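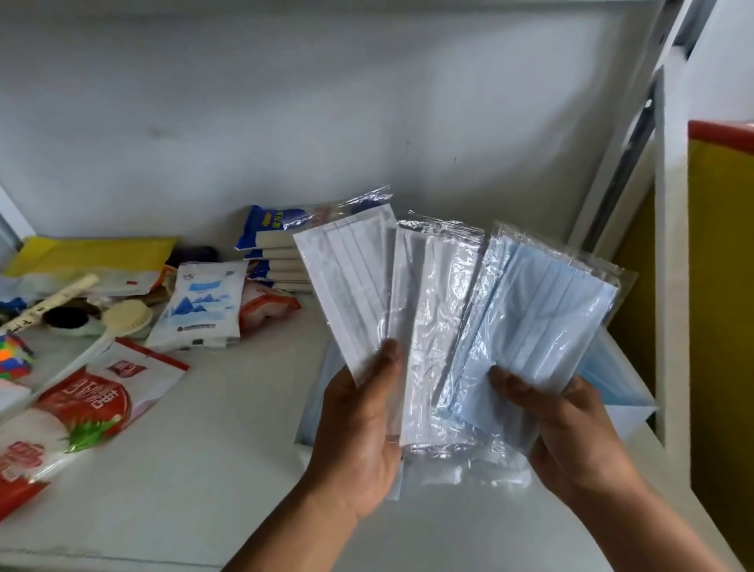
Skestura Shop Prices

Shelf prices for small household goods, copied by hand from shops in two towns. 1690 rows, one CSV file. Collected by Vinzenz Imhof, checked by Gunārs Rimkutė.

Columns: item, pack size, price, shop, month. Prices include tax — sale prices are left out.
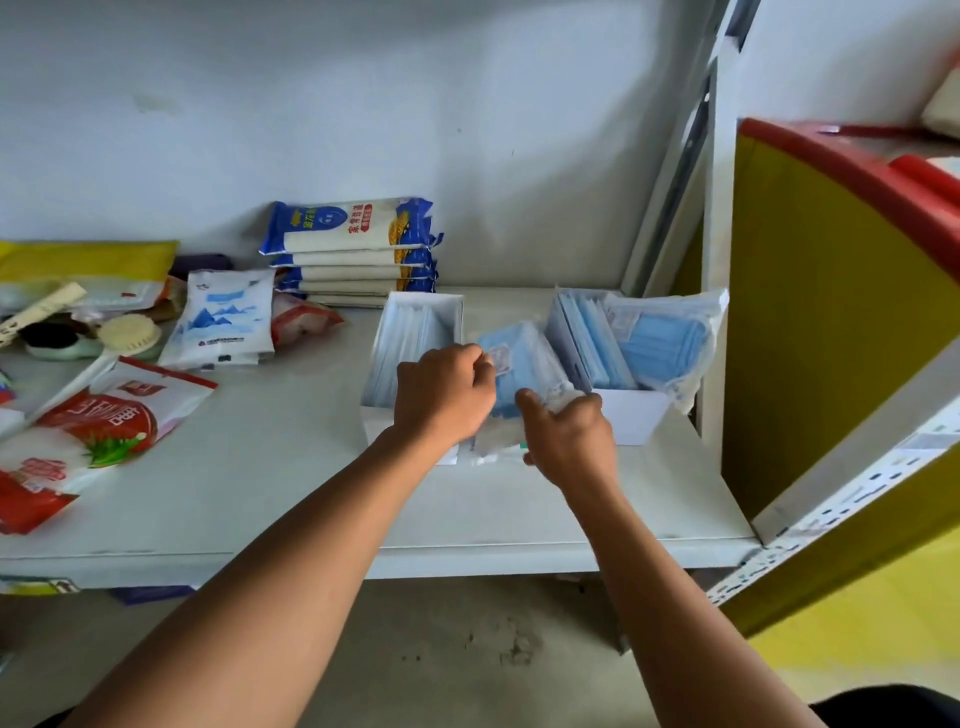

Known gaps

No rows for March. Pack size is blank for 20 items.

Updated Aug 6, 2026

2 comments · 20 shares

This site uses cookies. Accept | Settings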